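Oltden Opens Sorting Tables for Donated Groceries in Saltumton

SALTUMTON, 25/12/2018 - Oltden, the neighborhood food share run from the old Ó Conaill building, has opened a new sorting room where donated fruit and small groceries are checked and packed into baskets for local households. The room takes over from the hallway where the work was done until July.

The new space gives packers flat tables to work on, shelves within reach and a door wide enough for a hand cart. Households that signed up for the winter share can collect their baskets from the side entrance. Baskets are lent and should be brought back empty at the next pickup.

"We had outgrown the hallway," said Nuala Sheehan, who runs Oltden. "People were packing on their knees and stepping over each other. Now there is a proper table and enough light to see a soft spot on a lemon."

The tables have dark tops. Oltden tried white ones first and found that glare from the ceiling lights made it hard to judge fruit skins. Pale grit, lint and dust also show up well on a dark surface, so packers can tell when a table is due for a wipe. 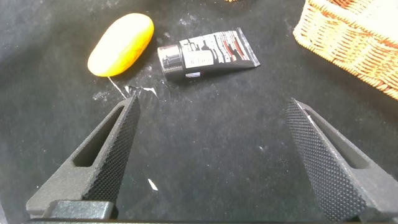

Each table is cleaned between batches. Packers brush off the loose dust first and then use a damp cloth, working toward one end so that crumbs do not get pushed back under the next basket. Cloths are changed at every break and washed on site.

Sorting follows the same order each time. Loose items come out of their bags and boxes and are looked over one by one. Anything with broken skin goes into the compost bin. Firm fruit is set aside for the baskets, and fruit that is ripe but still good goes to the kitchen next door, where it is cooked the same day. Sealed packages are checked for tears and for the date on the label.

Oltden expects to pack 1,000 baskets in the coming year. The share now serves 50 households on a regular list, with a second list for people who need help for a short time. The service is free, and there is no form to fill out beyond a name and a contact number.

Saoirse Ní Bhriain, who set up the room, said the layout was changed several times before opening. "We moved the tables twice and the shelves more than that," she said. "You want to be able to reach everything without turning your back on the basket. It sounds like a small thing until you have done it all morning."

The table nearest the door is kept clear between rounds for late drop-offs. Donors are asked to leave items there and not on the floor or on the packing tables. 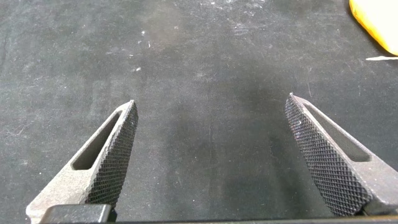 What goes into a basket

The contents change with what comes in. A basket usually holds a few pieces of fresh fruit, something sealed that will keep, and a household item when one is available. Citrus has been the most common fruit this month. Potatoes and onions are packed in paper and handed over separately, as they are heavy and leave soil behind.

Oltden uses woven baskets in place of cardboard boxes. They last longer, air moves through the sides, and they can be brushed clean. The first set was bought from Dollness, a household goods shop in Saltumton, and the shop has agreed to repair broken rims through the winter. Repairs normally take 5 days.

Packers place round fruit together on one side so that it does not roll under anything heavy. Plastic packages are kept on the table until the fruit is in, and then laid in last. A basket should never be filled above the rim - a full one is hard to carry down the side steps.

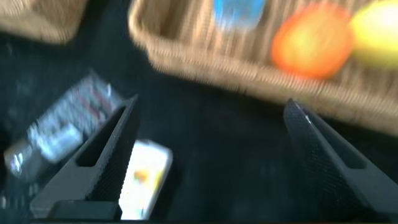 Wicker baskets and fruit on the table at Oltden's sorting room in Saltumton.

Donations and pickup

Fresh fruit, sealed dry goods and unopened household items can be dropped off at the front desk during opening hours. Oltden cannot take home-canned food, opened packages or anything that needs to be kept frozen. Clean baskets in good shape are also welcome, provided they have no loose wire or sharp ends.

Pickup is at the side entrance until 4 in the afternoon. Anyone who cannot come in person may send a friend or neighbor with the name on the list. Baskets left at closing time are unpacked and the fruit is passed to the kitchen.

People who would like to help with packing should speak to Saoirse Ní Bhriain at the front desk. New packers spend their first session working beside someone who already knows the tables.

About Oltden

Oltden is a food share based in the Ó Conaill building in Saltumton. It collects surplus groceries from shops and homes and passes them on to local households at no charge. Press questions should be sent to Nuala Sheehan at the Oltden office.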